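Tandlow Knits: wrist-view grasping examples for soft textiles
README and data card
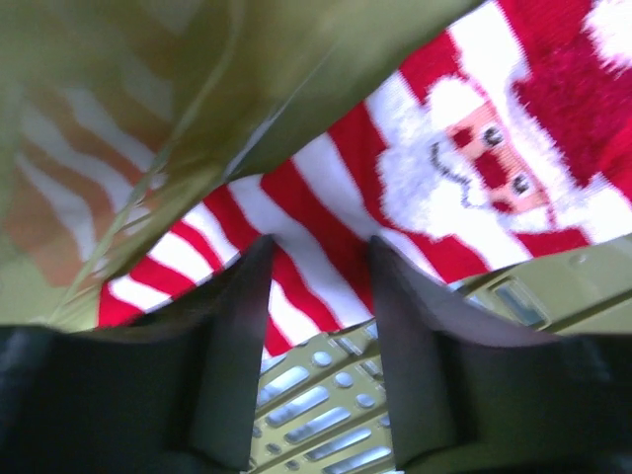

Can the examples be used to train a policy without the force readings?
Most users do exactly this. The force channel is stored in its own file for each episode, and the loader skips it unless you ask for it. Our own baseline was trained on wrist video and joint positions only.

Overview

Tandlow Knits is a set of 910 teleoperated episodes of a two-finger gripper handling knitted items. It was collected in the Stesberg workshop by the Heltevden manipulation group. The items are small and soft: hats, scarves, socks, mittens, sweaters and a number of seasonal pieces with striped or pictorial knitting. The set was made for learning to pick, lift and lay down cloth that folds over itself and changes shape when touched.

Version 1.0 was released on December 4, 2019. Please name the version when you report results.

What an episode contains

Each episode has its own folder. Inside are:

wrist.mp4, video from the wrist camera
side.mp4, video from a fixed camera on a stand
joints.csv, arm joint positions and gripper opening
force.csv, finger force readings
meta.json, item number, task name, operator code and outcome label

All streams share one clock. Video runs at 20 frames per second. Joint and force readings are written at a higher rate and have to be resampled to match. The Debnath loader does this by nearest timestamp. If you write your own, do not assume that row counts line up between files.

The operator code is a single letter and is kept so that you can split by operator. It is not linked to any other record.

Tasks

There are four task names in meta.json.

pick: close on the item at any point and raise it clear of the surface.
pick_edge: the same, but the grasp must be on a hem, cuff or border.
move: pick the item up and set it down inside a marked area.
unfold: take hold of a folded-over part and pull it back.

Pick makes up the largest share of the set. Unfold is the smallest and the hardest, and its failure rate is high. We kept the failures.

Collection procedure

The operator drives the arm with a hand controller while watching both camera views. Before each episode the item is dropped from a short height so that it lands in a different shape. It is not arranged by hand after that. The operator then has 33 seconds to complete the task. When time runs out, recording stops and the episode is labeled as a timeout.

Items were rotated after every 10 episodes. We did this after an early trial in September, when long runs with one item made operators faster and their motions much too similar. Episodes from that trial are not included.

Operators were asked to work at a normal pace and to correct a bad grasp in the same episode if they could. Regrasps are therefore common. They are marked in the outcome label but not given separate start and end times.

Outcome labels

success: task completed on the first grasp
success_regrasp: task completed after one or more further grasps
fail_slip: item was held and then lost
fail_miss: fingers closed without holding the item
timeout: time ran out

Labels were entered by the operator and checked by a second person against the side video. Where the two disagreed, the second person's label was kept. The line between fail_slip and fail_miss is not sharp when only a few loops of yarn are caught, and you may want to merge the two.

Splits

The split is by item, so no item in the test set appears in training. The lists are in splits/train.txt, splits/val.txt and splits/test.txt. A random split over episodes gives much better numbers and tells you very little about new items. Please don't report it as the main result.

Known problems

Motion blur is frequent in the wrist video, mostly during the approach and when the arm changes direction. We did not filter it out.

The gripper fingers are in view throughout the wrist video and cover part of the item. A model can learn the gripper opening from the picture alone, so be careful when testing whether it uses the joint readings.

White balance was left on automatic. White yarn can look bluish in one episode and yellowish in another, even for the same item.

Contact is hard to judge from the wrist camera when the cloth hangs between the fingers. Use the side video or the force file if your method needs contact times.

A few force files start late. The loader pads them with empty values and prints a warning.

Long loops and fuzzy yarn sometimes stay caught on a finger after it opens. These episodes keep whatever label the task earned, even if the item was dragged on release.

Out of scope

The set has no woven cloth, leather, plastic sheet or wet items. It has one gripper type and one finger shape. We have not tested policies trained on it near people and do not recommend doing so.

Getting started

Unpack the archive and run check_files.py from the top folder. It compares each episode against the manifest and lists anything missing. Then open view_episode.py with an episode number to play both videos next to the joint plot.

To train the baseline, edit the data path in baseline/config.yaml and run baseline/train.py. The default settings expect the wrist video already cut into still frames, which tools/extract.py will do. Leave plenty of disk space for this step.

License and changes

The data may be used for research and teaching with credit to Heltevden. The code is under a separate license, found in the code folder.

Corrections to labels are welcome. Send the episode number, the current label and the label you propose. Accepted changes are listed in CHANGES.txt and go into the next version.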